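February, packing bench, 10.40

Glasses cases again. Loan wants the Lotdale order boxed with one sheet of bubble wrap as a liner and no loose fill, on the grounds that loose fill ends up in everyone's shoes. I have swept this floor and cannot argue.

Liner goes in first, pushed well into the corners, case flat on top. Bubble wrap has views of its own about corners. Jitendra tapes it down, which works and looks dreadful.
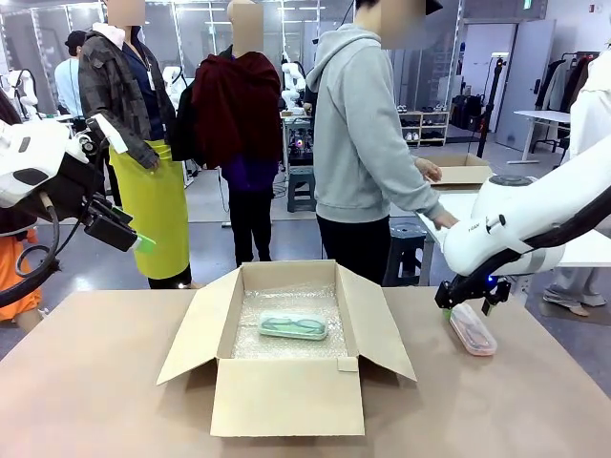 Do the glasses go in the case before it's boxed, or travel separately?
Inside the case, arms folded, lid shut. Separate glasses get scratched, and then Perrine gets the letter.

Green and peach cases are to be kept in separate piles from now on. Bimla found both on one packing slip and was very polite about it.

Still to do: cut more liners (48 should see us through to lunch), ask Shalini where the good tape went.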